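From: Zyanya Arriaga
To: Sorar production list
Date: 2022-05-25
Subject: Re: Parody video, aspect ratio and the one-take question

On the list, Milošević wrote:

> I've now watched the original promo eleven times and I still think we are
> wrong to copy the lettering at the end. The joke is in the staging. If we
> match the type as well, people will take it for a cheap version of the
> real thing and stop looking for the differences.
>
> Second point. The original is cut to look like a single take but it isn't
> one. There is a join when the singer passes behind the pillar and another
> when the lights go down. Are we going to fake ours in the same two places,
> or do it properly in one go? I need to know before I book the hall at
> Randisbridge for a second day.
>
> Third, who is doing the sound? The guide track I was sent runs 245
> seconds and the one on the server runs longer.

Taking these in order, with the sound first as it affects the rest.

The guide track of 245 seconds is the right one. The longer file on the server is the February edit, which still has the spoken introduction on the front. I have moved it to the old folder and left the short one where it was, under the same name. Anyone who took a copy before this morning should check the running time and fetch it again if it doesn't match. Please don't trim the long one yourselves. The introduction was faded into the first bar and a straight cut leaves a click.

On the join points: we follow the original and hide them in the same two places. I know some of you would like to be able to say it was done in one take, but the choir can't get from the stairs to the stage in the time the music allows. We timed it at the last rehearsal and they were 11 seconds short. With a break behind the pillar they have as long as they like. The second break, at the lights, gives us the costume change for nothing.

The camera operator has asked that the pass behind the pillar be done at the same walking speed both times. I would add that it should be the same height as well. In the test, the first half ends with the camera at chest level and the second half begins at shoulder level, and the jump shows even at small size.

On the lettering, I half agree with Milošević. My proposal is to keep the position and timing of the closing title, letter for letter in the same rhythm, but set it in the plain face we used for the Stekitz sketches. That gives the people who know the original something to recognise and stops the rest from thinking they have clicked on the wrong video. If anyone objects, say so on the list and not in private mail. I had four private replies to the last message and they contradicted each other.

Now the aspect ratio. The original is wide, with black bars at top and bottom when it plays on an ordinary screen. Our footage fills the screen. There are two ways to match it: crop in the edit, or burn the bars into the finished file. I would rather crop and export at the wide shape, and let the player add the bars. If we burn them in, anyone watching on a wide screen gets bars on all four sides, and the video looks like something recorded off a television.

The trouble with cropping is headroom. The balcony shots were framed for the full height and two of them lose the top of the tallest hat. I went through every shot with the crop applied and the list is short:

Shot 4, balcony, wide: loses the hat. Move the crop up.
Shot 9, balcony, close: loses the hat. Can't be moved without losing the hands, so retake.
Shot 15, stairs: fine if the crop is centred.
Shot 22, dance break: the feet go for a moment. I think we can live with it.
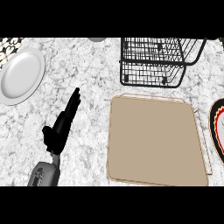 Black bars top and bottom, rendered still.

On a page with a white background the bars become part of the picture and there is no way for the reader to get rid of them. It would be worse in the thumbnail, where we have very little height to spare and need the faces to be as large as possible.

A few smaller matters.

The wig for the lead has been returned by the hire shop's courier to the wrong address and is now at the Stekitz office. Whoever is passing, please bring it. It is in a box marked 453 and it should be kept upright.

The description text under the video must name the song and its writers, and say plainly that ours is a parody. I will write this. I don't want the word "official" anywhere, including in the tags. The last upload had it in the tags by accident, copied across from a template, and we had a week of cross comments from fans who felt they had been tricked. That video stands at 953 views, a good share of them from people who left after the opening bars.

The dance break is still a bar too long. The dancers know this and have suggested dropping the second turn. Watch the original at that point before you reply: the second turn is the one everybody copies, and I would sooner lose the walk forward that comes before it. The walk is four steps. Taking out two of them and starting further downstage does the same job.

Costumes: the silver jacket reads as white under the hall lights. Either we find a darker one or we take the front lights down a little for the first verse. The second is cheaper and I have asked for it to be tried.

So, Milošević, to answer what you need for the booking: yes, take the second day at Randisbridge, morning only. We need it for shot 9 and for the second half of the pillar pass. Nothing else is planned for that day and I would like to keep it so.

Replies on aspect ratio and lettering by Friday, please. After that I will set up the edit at the wide shape and changing it will mean redoing every crop by hand.

Zyanya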